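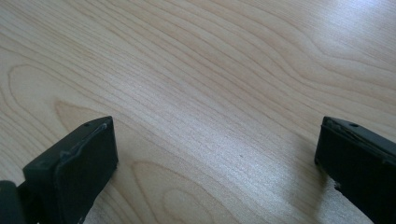
Most contour map trouble I run into comes from picking the interval before looking at the relief. On my last sheet, covering the hills north of Zollness, I set it at 44 feet out of laziness, that being what the script had left over from another job. The flat ground near the river came out blank and the ridge turned solid brown. Contours on a decent sheet should read like the grain on a pale wooden tabletop, with long parallel bands, a few rounded loops, and finer lines packed between them, all still separable by eye. Mine did not.

The source is a bare-earth elevation grid, 2000 cells on a side. I smooth it before contouring, using a 7-cell window. Anything smaller leaves jitter along the farm tracks, and anything larger rounds off the old quarry at Ridis, which I want to keep. After that I drop closed loops with a perimeter under 800 feet. Aisyah Pasaribu pointed out that this also deletes real knolls, and she is right, so summits now get a spot height before the filter runs.

The second attempt uses a 20-foot interval with every fifth line drawn heavier. Index labels face uphill and sit on straight runs only. I still have to place four of them by hand near Gotik, where the slope changes direction too often for the label routine. The line weights need another test print before I touch the Reuter sheet, probably in November.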